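I have now owned the Titix power bank for two months, long enough to have opinions and to have lost the little pouch it came in.

I didn't set out to buy another one. I had a perfectly good Vasier, a slab the color of old oatmeal that had been with me through three phones and a divorce (Cledwyn Meredith's, but I was on the couch for a lot of it and the couch was far from an outlet). Then in April it began charging my phone only when held at a certain angle, like a TV antenna. I kept it going for a while with a rubber band. There are limits.

Cledwyn said get a Fonseca. Cledwyn says get a Fonseca about everything, including luggage. The Fonseca is a lovely object and costs as much as a decent pair of boots, so I got the Titix, which was 34 dollars at the electronics place in Donbridge and came in a box that took me longer to open than the checkout line did.

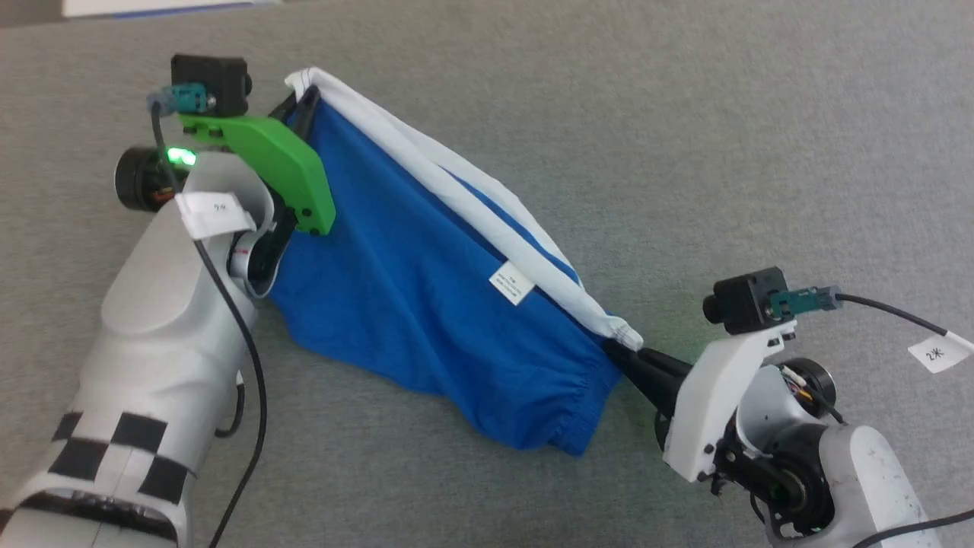

Blue garment, probably shorts, white waistband, gray carpet.

First, the good news. It charges things. I plug in my phone at breakfast, and by the time I've finished reading the news and regretting it, the battery has climbed to somewhere respectable. It will do two devices at once, although it does them both with the energy of a teenager asked to empty the dishwasher. If you're in a hurry, pick one.

The built-in cable is the reason I bought it and also my main complaint. It folds flat along the side and snaps into a groove, very neat, and it is 8 inches long. Try taking a phone call on an 8-inch leash. You end up holding the phone and the brick together against your face, and people on the train assume you are talking into a sandwich. You can use your own cable in the other port, of course, but then what was the point of me being so pleased with myself in the store?
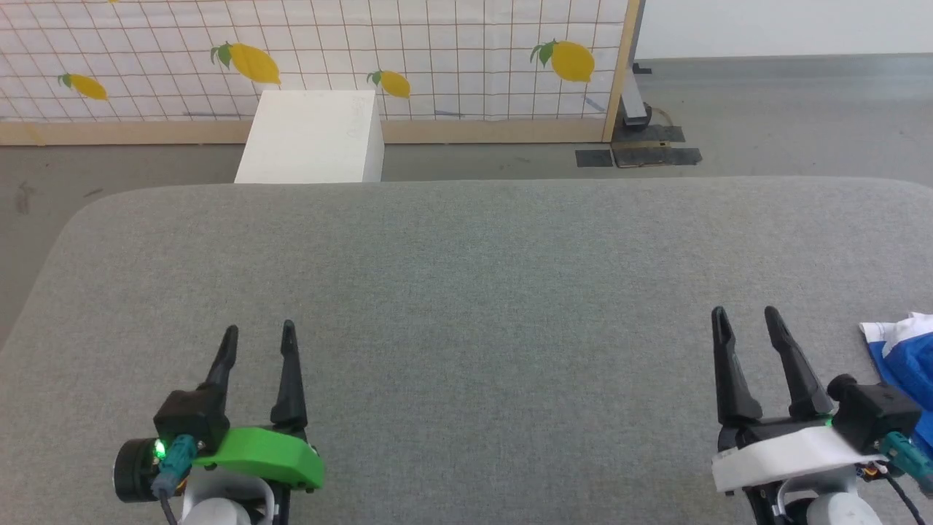

The display is a single row of dots. I had been spoiled by the Vasier, which showed an actual number, and I miss that number more than I expected to. Dots are for people with a calmer outlook on life. Two dots could mean half a day or it could mean one more podcast. I have been stranded at two dots. I have also gone a whole weekend at two dots. My friend Sânziana Stoica, who owns the same model, says you learn to feel it, which is what people used to say about my first car's gas gauge.

It gets warm, too. Nothing alarming, more like a cat has recently been sitting on it. In winter I suspect I'll list this as a feature.
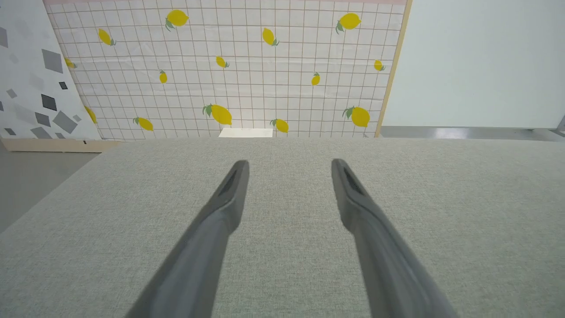
Issue 34

I should mention the button, as Huw Morris wrote in after my last post to ask about buttons specifically. There is one. It's on the edge where your thumb wants to be, so it gets pressed in your bag all day long and lights up its dots for an audience of keys and old receipts. I can't say if this drains anything. It bothers me on principle.

Would I buy it again? At that price, yes, grumbling. I'd bring a longer cable and keep my expectations in the same pocket. The Vasier is in the kitchen drawer, rubber band and all, and if anyone knows where you can recycle one of these around Donbridge, the comments are open. The hardware store said no on Monday and looked at me as if I'd brought in a live lobster.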